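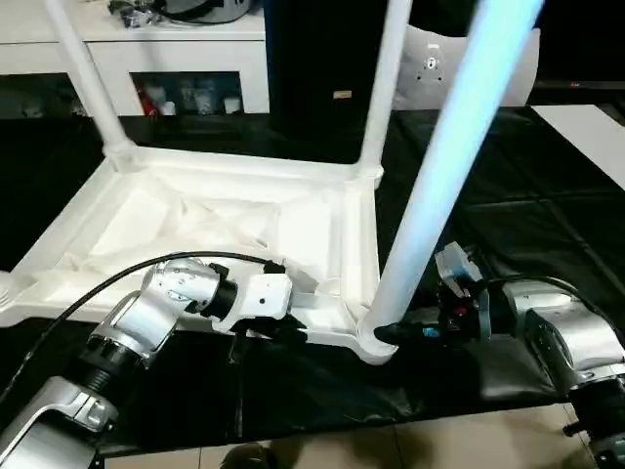

Gevex recalls stools over leg joint fault

Furniture maker Gevex has issued a recall for its Cundcombe plastic stool after some legs were found to work free from the corner joints under load. The recall covers stools sold from March onwards through the Olszewski chain and by mail order.

The fault lies in the moulded sockets on the underside of the seat. On affected stools the socket wall is thinner than the drawing allows, and it can split when the user leans to one side. Gevex has received 7 reports of legs coming loose and 2 of minor injury. The affected batch amounts to 700 stools, all moulded at the company's Zirkeck plant.

Teresa Rutkowska, head of product safety at Gevex, said the fault had been traced to a worn mould insert, which has been replaced. "Stools made after the change have passed the full load test and are not part of the recall," she said.

Owners should stop using the stool and check the batch number stamped inside the seat rim. Stools with a number ending in 10 can be returned to any Olszewski shop for a refund. No receipt is needed. Mail order customers will be sent a prepaid label.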